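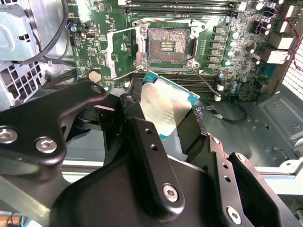 Computer Workroom: Safety Inspection Checklist

Search this site Enter keywords Go

Site: Wastance Adult Learning Centre, ground floor
Form 3043
Date of inspection: 21 August 2020
Result: open to classes once the items marked ACTION are closed

Mark each line OK, ACTION or N/A. Write a comment for anything that is not OK. Do not carry a comment over from the last form without going to look again.

1. Doors, floor and ways out

1.1 Main door opens fully and closes on its own. OK
1.2 Rear fire door free of stored items. ACTION
Comment: Two boxes of returned textbooks on the inside of the door. Moved during the inspection, but they need a permanent place. The corridor cupboard is full.
1.3 Floor free of trailing leads. OK
1.4 Floor covering sound, no lifted edges. ACTION
Comment: The strip at the threshold has come up at the left side. Taped for now. Same fault as in January, so the glue is not holding and it should be screwed down.
1.5 Exit sign lit. OK

2. Fire

2.1 Extinguisher on its bracket, pin and seal in place. OK
2.2 Extinguisher suitable for electrical equipment. OK
2.3 Service label in date. OK
2.4 Call point not blocked. OK
Comment: The coat stand has been put back near it again. Not blocking today. Please keep it by the window.
2.5 Fire action notice readable. ACTION
Comment: Faded by the sun. The assembly point shown is the old one, before the car park was changed. Replace.

3. Electrical

3.1 Sockets undamaged, no scorch marks. OK
3.2 Test labels on all portable equipment. ACTION
Comment: The Sultov desk fan has no label. Taken out of use and put in the office.
3.3 No extension lead plugged into another. OK
3.4 Mains lead removed before a computer case is opened. OK
Comment: Switching off at the back is not enough. The rule is on the wall and in the course handbook, page 2.
3.5 Power supplies kept closed. Learners do not open them under any circumstances. OK
3.6 Isolator switch marked and within reach. OK

4. Benches and hand tools

4.1 Benches stable, no sharp edges. ACTION
Comment: Bench 5 rocks. One foot is missing.
4.2 Wrist straps tested. OK
4.3 Screwdrivers in good order. OK
Comment: The Rüegg set is complete. One of the loose cross-head drivers was badly worn and has been thrown away.
4.4 Open processor sockets fitted with their covers when not being worked on. OK
Comment: Keep the spare covers in the small drawer. Bent pins are the most common damage we pay for.
4.5 Knives have retractable blades. OK

5. Air, light and seating

5.1 Windows open and stay open. ACTION
Comment: The stay on the middle window slips. With the current advice on fresh air this one should go first.
5.2 Lighting level at the benches at least 300 lux. OK
5.3 Chairs adjust and lock. OK
5.4 Hand gel at the door. OK

6. First aid

6.1 Box in place and stocked. ACTION
Comment: Eye wash out of date. Plasters low. Order both from Jusedska with the kitchen order to save on delivery.
6.2 Names of first aiders displayed. OK
6.3 Accident book present. OK
Comment: No entries from this room since the last form.

Closing out

Window stay and fire notice to be done before the first class. Threshold strip, bench foot and first aid order within the month. The fan stays in the office until it has been tested. The textbooks can go to the upstairs store if the library has no use for them.

File the signed copy in the red folder and leave a photocopy at reception.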